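From: Akua Eshun
To: Otlow Kitchen Swap list
Date: 25 June 2022
Subject: Re: Jars for the marmalade share

Jade Cormier wrote:

> I have the oranges lined up and Larnau is letting us have the
> sugar at cost, so that part is settled. What I still need is
> jars. I asked for 30 and I have 20. Does anyone have plain clear
> ones they don't want back? Also, do they need to be new? Someone
> at the last swap told me never to reuse a jar and I would like to
> know if that is a rule or just her opinion.
>
> One more thing. Can we please agree on one size of lid this time.
>
> Jade

Jade,

I can cover most of the gap. I went through the cupboard over the fridge last night and there are more jars in there than I remembered, mostly from the Kotach pickles we used to buy. The labels came off after a soak in hot water with a spoonful of baking soda. A couple still have a little glue on them and I will go over those again with cooking oil.

On reusing them: for refrigerator marmalade, which is what we did in October, a used jar is fine if the rim has no chips and the lid is new. Run your finger around the rim slowly. If you feel a nick, keep that one for buttons or rice. If you plan to process them in a water bath so they keep on the shelf, buy proper canning jars and save mine for something else. Old pickle jars aren't made for that and some of them crack.

They are all the same type. Each has a wide threaded mouth, so you can get a ladle close to it without a funnel, and the bottom is thick.

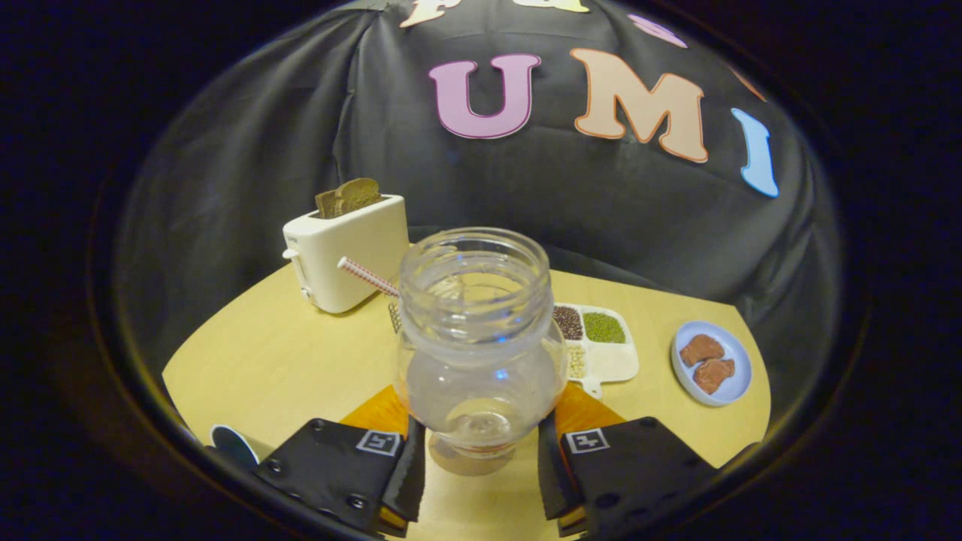
Clear jar, no lid, with the toast behind it.

The glass has a slight tint at the bottom. It doesn't bother me, but if you want them all to match for the table you may want to put these at the back. The shoulders are rounded, so leave a bit more room at the top than you would in a straight-sided jar or the marmalade gets stuck up there and you can't reach it with a knife.

Lids: I agree, one size. The old lids smell of vinegar and I have thrown them out. Ní Mhurchú on the corner sells plain gold ones loose, and she will let you bring in a jar to check the fit. Please do that before you pay - the threads look the same from one maker to the next and they aren't. I would rather we bought too many than ran short with hot marmalade on the stove.

To warm the jars I put them on a tray in the oven at 200 while the fruit is finishing. Wash them in soapy water first, rinse, and put them in wet. Take them out 2 at a time and fill them right away.

I can drop the box off at your place or bring it to the next swap, whichever you like. The box has to come back to me, the jars don't.

Akua

Otlow Kitchen Swap list | Contact the list owner | Back to top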